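22 de setembro de 2024
Caderno da oficina — tingimento, ensaio com casca de cebola

Retomo hoje as anotações que deixei paradas em agosto. O lote de lã Perance chegou, 657 gramas no total, e quero decidir a receita antes de tingir a encomenda da Vallwood.

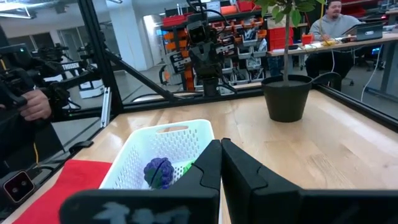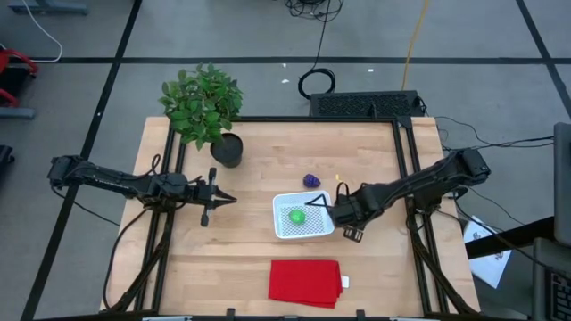 A mesa de madeira clara, com o cesto branco.

Mordente: alume a 12% do peso da fibra, dissolvido primeiro em água morna. Meadas de 200 gramas, uma com cremor tártaro e outra sem. A com cremor ficou mais macia na mão, mas a cor me parece um pouco mais fria. Preciso olhar outra vez com luz do dia.

Banho: cascas secas, o mesmo peso da lã, fervidas 40 minutos e coadas duas vezes. Na primeira vez coei com pano velho e ficaram pedacinhos presos no fio, que dá muito trabalho tirar. Usar o filtro Nokum, o de malha fina.

Temperatura: subi devagar até 80 graus e mantive. O termômetro grande marca dois graus a menos que o pequeno — não sei ainda em qual dos dois acreditar. Anotei sempre pelo pequeno.

Tom obtido: laranja queimado, quase igual à amostra Trương número 36, que é a referência do cliente. Com uma pitada de ferro vai para o verde oliva muito rápido, em menos de um minuto. Não deixar a panela sozinha nesta etapa.

Falta fazer: prova de lavagem com sabão neutro, prova de luz na janela do sul (metade da amostra coberta com cartão), e pesar outra vez as cascas que sobraram. Também comprar alume, o pote está no fim.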